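Birlow Stacking Tote, Straight Wall, Gray

Home > Storage and Handling > Totes and Bins > Open Top

Availability: In stock at Hultport. Ships on pallets or as single units.

Overview

The Birlow straight wall tote is an open-top container for parts storage, order picking and line-side supply. It is molded in one piece from gray polypropylene. The walls have no taper on the inside, so cartons and inner dividers sit flush against them from the base to the rim. The base is flat and closed, with a shallow outer lip that locates on the rim of the tote beneath it.

The tote is sold without a lid. Lids are listed separately under Flillow Covers and fit the large and medium footprints only. The small footprint has a narrower rim and will not hold a cover.

Material and Temperature

Polypropylene keeps its shape in normal indoor storage and resists most water-based cleaners, mild acids and machine oils. It should not be left in contact with gasoline, paint thinner or strong solvents. In freezer storage the material becomes brittle, and a loaded tote dropped from shelf height may crack at a corner. Buyers with cold rooms should order the Sastry cold-grade version, which uses a softer resin and has a slightly lower load rating.

Color is mixed through the resin. Scratches do not expose a different shade, but long exposure to sunlight will fade the outer walls.

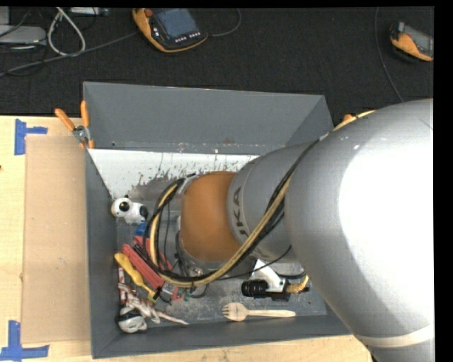 Loading and Stacking

Load the tote evenly. A dense load placed against one wall will bow that wall outward and prevent the next tote from seating on the rim. Stack no more than 8 loaded totes on a level floor, or 4 on a wheeled dolly. Do not stack totes of different footprints, even where the rims appear to line up.

On roller conveyors, keep at least three rollers under the base at all times. The base is smooth and suits belt conveyors as well, though on inclines a high-grip belt is advised — the tote will slide back on a worn one.

Flow racks: run the tote with the short wall leading. The outer lip can catch on lane guides set too close together. Check clearance with one empty tote before filling the lane.

Cleaning

Wash by hand or in a tunnel washer with a neutral detergent. Rinse and drain upside down. Avoid wire brushes and scouring pads. Labels with permanent adhesive leave a residue that holds dust; use the clip-on card holder where contents change often.

Accessories

Card holder, clip-on, clear
Cross divider, cut to length
Flillow Cover, large or medium
Dolly, four swivel casters, two with brakes

Warranty and Returns

Totes are covered against molding faults for 2 years from the date of delivery. Cracks caused by overloading, solvents or use of the standard grade in freezers are excluded. Unused totes may be returned in their original wrap. Cut dividers cannot be returned.

Technical questions: Styliani Konstantinidis, Product Support
Volume orders: Alistair Haldane, Hultport Sales Desk

Page last revised January 21, 2023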